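How a Kids' Web Show Gets Made

A web show starts with an idea, usually a silly one. Mariama Antwi makes Skendance, a show about chores, in Mirdale.
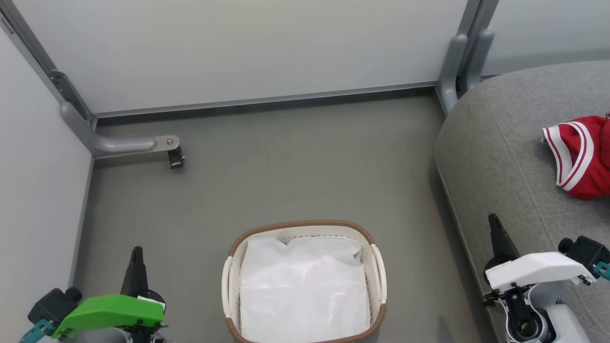 A basket with two handles.

First comes the script. It runs two pages – one if lunch is early.
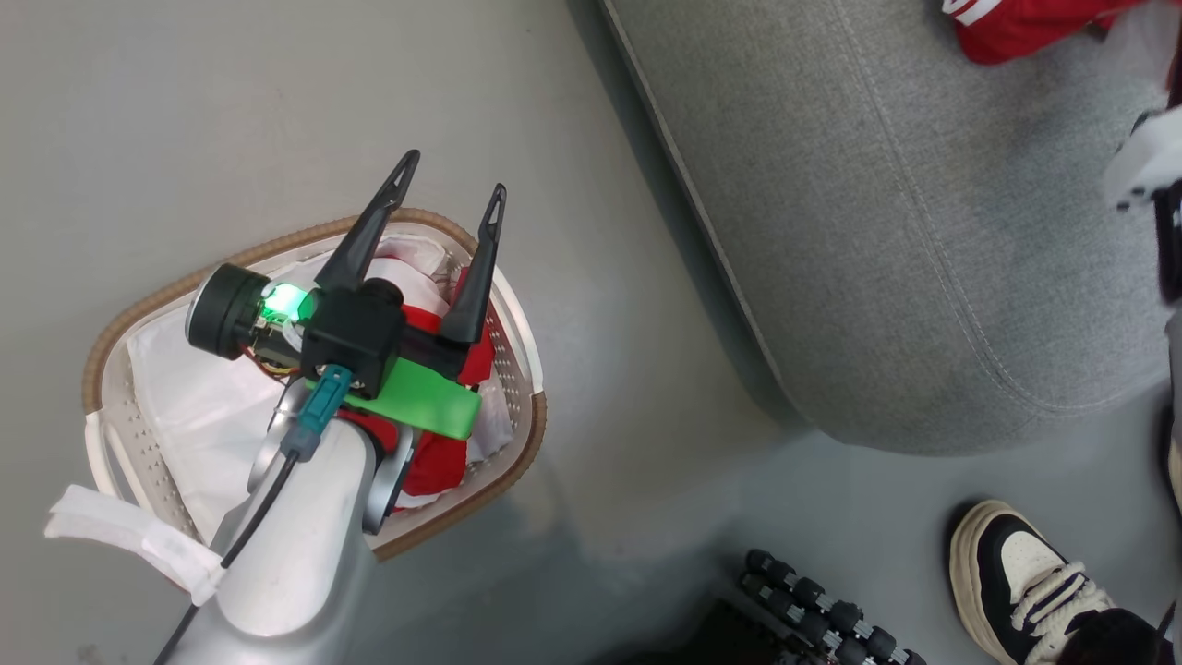 Laundry basket, grey floor.

Next, filming. Expect 12 tries at saying hello.
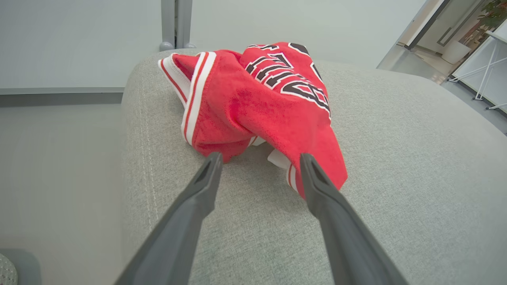

Editing

Now you cut the boring bits.
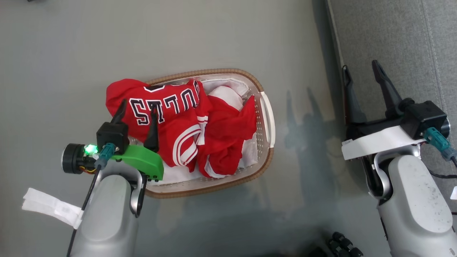
What's left goes online, where nearly 177 people watch. Some are grandparents, watching twice.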